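식탁보를 까는 집

두이옌 흐어의 집 식탁에는 일 년 내내 천이 깔려 있다. 여름에는 얇은 면을 쓰고, 찬바람이 불면 조금 두꺼운 체크무늬로 바꾼다. 바꾸는 날을 따로 정해 두지는 않는다. 팔을 올렸을 때 상판이 차갑게 느껴지면 서랍을 연다고 한다.

식탁보는 한동안 잘 쓰지 않는 물건이었다. 닦기 쉬운 상판이 늘었고, 천을 깔면 빨랫감이 하나 더 생긴다. 국물이 자주 오르는 상에서는 더 그렇다. 그런데도 천을 까는 집은 계속 깐다. 이번 취재에서 찾아간 세 집도 그랬다.

두이옌은 결혼하고 처음 산 식탁보를 아직 갖고 있다. 가운데가 얇아져서 이제는 반으로 접어 다림질할 때 받침으로 쓴다. 그 뒤로는 원단을 끊어다가 가장자리만 박아 쓴다. 원단 가게 그롤라우에서는 자투리를 따로 묶어 파는데, 폭만 맞으면 식탁보 한 장이 나온다. 무늬는 거의 체크를 고른다. 줄이 있으면 재단할 때 자를 덜 대도 되고, 깔았을 때 비뚤어진 것이 금방 보인다.

그롤라우를 운영하는 크레센시오 사발라는 체크무늬를 찾는 손님이 꾸준하다고 말했다. 단색은 한 번 빨면 구김이 눈에 띄고, 꽃무늬는 그릇과 부딪친다는 손님이 많다. 그는 손님에게 식탁 크기를 먼저 묻는다. 길이를 모르고 오는 사람이 절반이 넘는다. 식탁 길이가 166센티미터면 양쪽으로 20센티미터씩 늘어뜨려 206센티미터를 끊는다. 의자를 자주 넣고 빼는 집이라면 늘어뜨리는 길이를 줄이라고 권한다. 천이 무릎에 걸리면 결국 안 쓰게 된다는 것이다.

색은 더 단순하게 정한다. 회색이나 푸른색이 섞인 바탕은 커피 얼룩을 어느 정도 가려 준다. 흰 바탕은 첫날만 좋다고 사발라는 말했다. 노란 줄이 한두 가닥 들어간 것도 잘 나간다. 과일이나 빵을 올렸을 때 상이 덜 어두워 보인다고 한다.

메리엠 벤젤룬은 식탁보보다 그 위에 무엇을 두느냐를 더 따진다. 네 식구가 쓰는 식탁이라 밥 먹는 시간이 아니어도 비어 있을 때가 드물다. 아이는 숙제를 하고, 남편은 택배를 뜯고, 본인은 가계부를 적는다. 전에는 과일을 깊은 그릇에 담아 두었는데 밑에 깔린 것이 물러도 알 수가 없었다. 지금은 먹을 것만 몇 개 꺼내 천 위에 그대로 놓는다. 나머지는 냉장고에 있다.

귤과 오렌지는 껍질을 벗기는 과일이라 그렇게 두기 편하다. 껍질은 작은 접시에 모은다. 휴지는 손이 닿는 가장자리에 둔다. 과자는 상자째 세워 두는데, 눕히면 다른 물건이 그 위에 쌓인다고 했다. 상자가 비면 바로 접어 버린다.
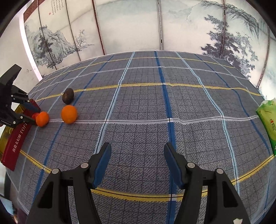
과즙이 튀는 일은 어쩔 수 없다. 메리엠은 얼룩이 생기면 마른 휴지로 눌러 물기를 먼저 뺀 다음 주방 세제를 한 방울 묻혀 둔다. 문지르지 않는다. 귤이나 오렌지 얼룩은 그 자리에서 잘 보이지 않다가 며칠 뒤 누렇게 올라오는 경우가 있어서, 손님이 다녀간 다음 날에는 눈에 띄는 자국이 없어도 빤다.

후에 르엉의 집에서는 식탁보를 두 장 번갈아 쓴다. 같은 원단으로 만든 두 장이라 바뀌어도 식구들은 모른다. 빨래는 찬물로 하고, 탈수는 짧게 끝낸다. 줄에 널 때 네 귀를 당겨 두면 다림질을 건너뛸 수 있다. 그래도 접힌 자국이 남으면 깔아 놓고 분무기로 물을 조금 뿌린 뒤 손바닥으로 편다. 한두 시간이면 펴진다. 마르는 동안 식탁을 못 쓰는 것이 흠이라 주로 저녁 설거지를 마치고 한다.

보관은 집마다 달랐다. 두이옌은 서랍에 접어 넣고, 후에는 굵은 종이심에 말아 옷장 옆에 세운다. 메리엠은 여벌이 한 장뿐이라 의자 등받이에 걸어 둔다.

그롤라우의 자투리 묶음은 매주 화요일 오전에 새로 나온다. 체크무늬는 점심 전에 빠지는 편이다. 가장자리 박음질도 맡길 수 있으며 이틀이 걸린다.

글 카 비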